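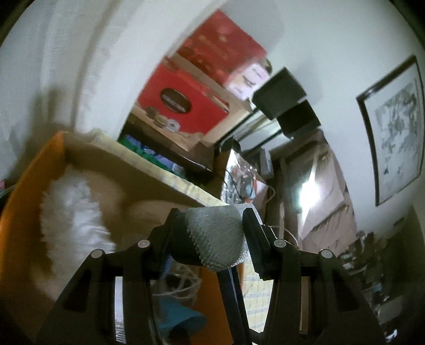 Figure 4. Sorting in progress, with the open tray and the shelf area behind.

4.2 Clearing and sorting a shared room

This section applies to all rooms at Dilbridge that have open shelving. It should be read before any items are moved.

1. Set out one open container and one shallow tray on the side of the room furthest from the door. Cardboard trays are acceptable for light articles.

2. Place soft or fluffy articles in the tray. Do not press them down or stack anything on top of them.

3. Gather cords separately. Untangle each cord, coil it loosely and secure it with a paper tie.

4. Pick up cylindrical items one at a time and keep them apart from the cords.

5. Return boxes to the shelf with the largest at the bottom. A box that has tipped on its side should be set upright, with its label facing the room.

Note: Boxes that may hold food are to be checked for a use-by date and recorded on Form 991 before they are put back.

Caution: Do not load any tray beyond 4 kg. Cardboard rims can give way when lifted from one side only. Use both hands.

6. When the floor is clear, wipe down any mats and leave them flat.

Queries about shelf labels should be addressed to Chin-lung Lu, Room 40. Requests for further trays should be sent to Tien-fu Chou before the end of April.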